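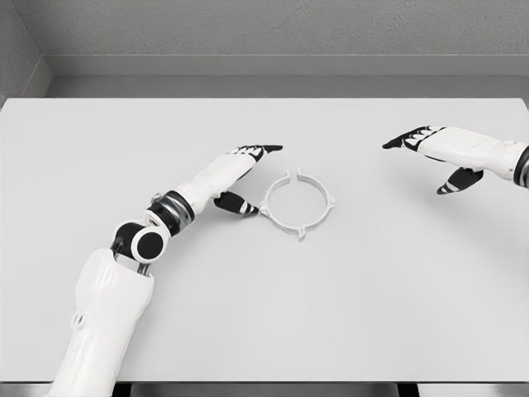
Figure 3. Rendered view of two robotic arms over a pale table, with a ring-shaped part lying between the hands.

5. When the form loses your work

I came to this part of the study with a grudge, so let me get that out in the open. I once lost a whole evening of typing to a session timeout, and I've been suspicious of long web forms ever since. Shuzhen Bai, who read an early version of this section, told me to take the story out. I've kept it in because it explains why we spent so much time on autosave and so little on, say, button placement, which has been covered very well elsewhere.

The setup was simple enough. We took Rustinwood, the form builder our group maintains, and made two copies of the same long application form. In the first copy, drafts were saved only when the person pressed Save. In the second, a draft went to the server every time the person left a field, plus once more if they stopped typing for 5 seconds. The rest was identical: same fonts, same fields, same slightly bossy help text. We had 200 people fill in one or the other on their own computers, at whatever time of day suited them (a surprising number picked the small hours).

Then we broke things on purpose. At a moment the person couldn't predict, the script either dropped the connection, expired the login or closed the tab. We told everyone beforehand that the form might misbehave, which our ethics reviewers quite rightly insisted on, and I suspect it made people a bit more careful than they'd be at home. Some of them copied their longer answers into a text file before doing anything else. We left those people in the data, because that's a perfectly sensible thing to do with a form you don't trust, and people do it in real life too!

I'll start with the expired login, since that's where the two versions pulled furthest apart. With manual saving, people came back from the login page to a blank form, and a good many gave up right there. With autosave they came back to their answers and mostly carried on. No great shock so far. But quite a few people in the autosave group didn't believe what they were seeing. They scrolled up and down the whole form, checking every field against memory, and a few retyped answers that were already there and perfectly fine. Yuxi Qin did the screen recording analysis and started calling this "the inspection lap," and the name stuck with the rest of us.

We hadn't planned to measure inspection laps at all. Once we'd noticed them, we went back through the recordings and marked every one. They were much more common when the form came back silently. So we ran a small follow-up with a one-line message at the top of the restored form, in 3 wordings. The first said "Draft restored." The second added the time of the last save. The third added the time and the name of the last field saved, as in "Draft restored, last saved 4:12 pm after Work History." The last one cut the inspection laps the most, and the plain one barely helped. I'd have bet on the time doing most of the work, and I would have lost my money. People told us in the interviews that they had no idea what they'd been doing at a given minute, but they knew exactly which question they'd been on.

A word on dropped connections, which gave us the most trouble. Autosave can't reach the server when there's no server to reach, so we kept a local copy in the browser and sent it up once the connection returned. Rin Amano wrote that part on top of Clila, our little storage library, and it worked well except when somebody had the form open in two tabs. Then the older tab could overwrite the newer one — cheerfully, and with a green check mark. We found this in 11 sessions. We fixed the bug afterward, but those sessions are left out of the comparison, and I'd urge anyone building something similar to test with two tabs open before they test anything else.

The closed tab turned out duller than I'd hoped. Most people simply reopened the page from their history. The browser's own "leave this page?" warning didn't seem to slow anyone down, and when Adanech Tefera asked about it in the interviews, several people couldn't remember having seen it.

One more thing that bothers me a little. Saving a draft every time somebody leaves a field means we're holding text that the person hasn't agreed to submit. A few participants raised this without being prompted, and one of them was pretty cross. Our drafts were deleted at the end of each session, but a live form would need to keep them longer, and it ought to say for how long. We didn't test any wording for that notice. Brândușa Lazăr is looking at it now with a different group of participants.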